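Ciltis Altton 36 Talkback Matrix
Studio intercom for multi-presenter television programs
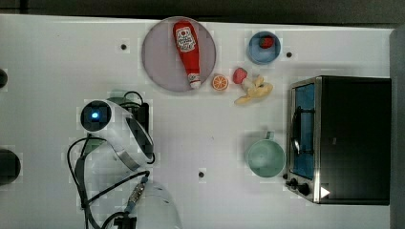 Toy ketchup bottle on a plate, with an orange half and a toy banana on a white tabletop.

Overview

The Altton 36 is a rack-mounted talkback matrix for studio and location television. It connects the gallery, the floor, presenter earpieces and outside sources through 36 four-wire ports. Any port can be routed to any other port, alone or as part of a group, with separate level control at each crosspoint.

The unit is intended for entertainment formats with several presenters on air at once, where each presenter needs a different mix of program sound, director and producer. Standard presenter mixes are stored per person and recalled from the panel or from the setup software.

The matrix replaces the Altton 20. Panels and belt packs from the Altton 20 can be used with the new frame after a firmware update. The configuration file format has changed, and files saved on the older frame must be passed through the import tool before loading.

Presenter feeds (IFB)

Each IFB output carries a program source and up to four interrupt sources. Interrupt sources are ranked by priority. When a higher-ranked source opens, lower-ranked sources are held off until the key is released. Program level during an interrupt is adjustable from full level to full mute, and the ramp back to normal level is set in milliseconds. The factory value is 300 ms.

Shows that pass the lead between presenters can use Follow mode. In Follow mode the director's interrupt moves to whichever presenter has been tagged as lead in the running order. Tagging is done by panel key, by general-purpose input or over the network. The other presenters continue to receive program sound at their stored level.

Open talkback, in which the presenter hears the gallery at all times, is set per output and is not affected by Follow mode.

Memory and recall

The frame stores 200 configurations. A configuration holds routing, crosspoint levels, key labels, group membership and IFB priorities. Recall can be full or partial. Partial recall leaves locked ports unchanged, so a studio can reset the floor between segments without dropping an outside line.

Configurations are written to internal memory and retained without power. A copy can be exported over the network or to a USB drive. Export does not interrupt audio.

Panels

Three control panels are available. All connect by a single network cable and take power from a compliant switch or from the supplied injector.

Altton P16. One rack unit, 16 keys, gooseneck microphone, front speaker. For director and producer positions.

Altton P8. Desktop housing, eight keys, headset connector. For script supervision, graphics and replay.

Altton P4. Wall box, four keys, no display. For dressing rooms, edit suites and garage areas on automotive shoots.

Key labels on the P16 and P8 are taken from the active configuration and change on recall. Labels on the P4 are printed inserts. Blank insert sheets are supplied with the panel.

Location use

The frame runs on AC mains or 12 V DC. Both inputs can be connected together, and changeover does not mute the audio. For in-vehicle work, the optional DC lead has a locking connector and an inline fuse holder. The engine must not be started while the frame is the only load on a vehicle battery without a regulator in line.

Radio interfaces connect to any four-wire port. Input gain covers line level and low-level handset sources. Ports used for radios should have the transmit relay assigned in the port menu before the key is enabled, or the key will open audio without keying the transmitter.

Specifications

Frame size: 2 RU
Ports: 36 four-wire, balanced
Connectors: RJ45 for ports, D-sub for relays and inputs
Sampling: 48 kHz, 24 bit
Maximum input level: +18 dBu
Relay outputs: 8
General-purpose inputs: 8
Stored configurations: 200
Network: two ports, primary and backup
Power: 100–240 V AC, 12 V DC
Cooling: temperature-controlled fan, front to rear
Mounting depth: 300 mm, excluding connectors

Allow one free rack unit above the frame when it is mounted over power amplifiers. Do not block the front grille with blank panels or label strips.

In the box

Altton 36 frame
AC power cord with retaining clip
Rack screws and washers
D-sub mating connectors, two
Quick setup sheet

Panels, belt packs, the DC lead and earpieces are ordered separately. The setup software is downloaded from the customer area and needs the frame serial number at first launch.

User notes

Kieran Rafferty, sound supervisor, Grotstead: "We run three presenters and a guest line. Follow mode took one rehearsal to set up properly. The lead tag comes from the running order, and the director's panel no longer needs a key for each presenter."

Doina Gashi, gallery operations, Georgiev Studios: "Partial recall is the function we use most. I would like longer labels on the P8."

Known limitations

Labels on the P8 are limited to eight characters. Belt packs from the Altton 20 do not show the lead tag. Follow mode cannot be used on an output that is also a member of a party line.

Service and ordering

The standard warranty covers the frame for 36 months and panels for 20 months. Fans and gooseneck microphones are treated as wear parts. Frames sent for repair should have the configuration exported first, as memory is cleared on the bench.

The next production batch ships in October. Quotes for complete systems are prepared by Arben Tomić in sales. Send a port list and a panel count with the request. Questions about importing older configurations go to Stojan Kneževič in technical support, and rental inquiries to Haris Vukadinović.

Related products: Altton belt pack, Altton DC lead, Altton four-wire breakout panel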